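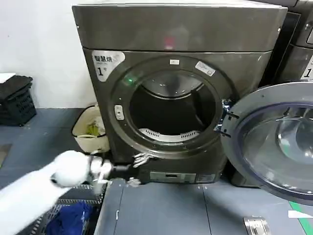
Figure 1. Front-loading clothes dryer, dark gray finish, with circular loading opening.

Unit 6: Moisture Content and Drying Rate
Course handout, Building Services and Domestic Energy

Reading before the session: the Skesholm laboratory notes, section 2. Bring a calculator and the psychrometric chart from Unit 4.

6.1 Terms

Moisture content can be stated on a wet basis or a dry basis. In this course the dry basis is used unless a problem says otherwise:

X = (m - md) / md

where m is the mass of the damp material and md is its bone-dry mass. A towel with a bone-dry mass of 1,000 g and a damp mass of 1,876 g has X = 0.876. On a wet basis the same towel is at 876 / 1,876 = 0.467. Students lose marks every year by mixing the two in one calculation. Write the basis next to the number.

Equilibrium moisture content, Xe, is the value the material settles at when left in air of fixed temperature and relative humidity. Cotton in room air never reaches X = 0. Drying below Xe wastes energy, and the fabric takes the water back once it is returned to the room.

Free moisture is X - Xe. Only free moisture can be removed under the given air conditions.

6.2 The drying curve

Plot X against time for a sample held in a steady stream of warm air. Three periods can be picked out.

Warm-up. The material moves toward the wet-bulb temperature of the air. Little water leaves. For thin fabric this period is short and is often left out of hand calculations.

Constant rate. The surface stays covered with liquid water, and the rate depends on the air side only: temperature, humidity, speed, and exposed area. The surface sits close to the wet-bulb temperature, provided heat arrives only from the air.

Falling rate. Dry patches form and water has to travel from inside the yarn. Air speed matters less from this point on. The moisture content at the change is called the critical moisture content, Xc. It is not a pure material property and shifts with thickness and with the drying conditions.

6.3 Constant-rate estimate

The heat reaching the surface equals the heat used to evaporate water:

h A (Ta - Tw) = r L

h = heat transfer coefficient, W/m2 K
A = exposed area, m2
Ta = air temperature
Tw = wet-bulb temperature
r = evaporation rate, kg/s
L = latent heat at Tw, J/kg

Radiation and conduction are neglected. In a tumbling load A is hard to define, and h and A are normally reported as a single product, hA, fitted from test data. The Rana data set used in Problem 2 reports hA in this way.

6.4 Types of domestic equipment

Vented: room air is heated, passed through the drum once, and sent outdoors. Simple, but the heated air is lost and has to be replaced by outdoor air, which counts against the building's heating load in winter.

Condenser: drum air is cooled in a heat exchanger and reheated. Water is collected or drained. Most of the heat ends up in the room.

Heat pump: the evaporator removes water from the drum air and the condenser reheats it. Drum temperatures are lower and cycles are usually longer. Energy use is well below that of the other two types.

6.5 Problems

Problem 1. A load has a bone-dry mass of 2 kg and enters at X = 0.60. It leaves at X = 0.05. Find the mass of water removed. Restate both moisture contents on a wet basis.

Problem 2. Using the Rana data set, plot X against time and mark Xc. State how you chose the point.

Problem 3. The Dumico worksheet gives inlet and outlet air states for a vented unit. Find the mass of dry air needed per kilogram of water removed.

Hand in all three with units shown at each step. Last revised March 20, 2021.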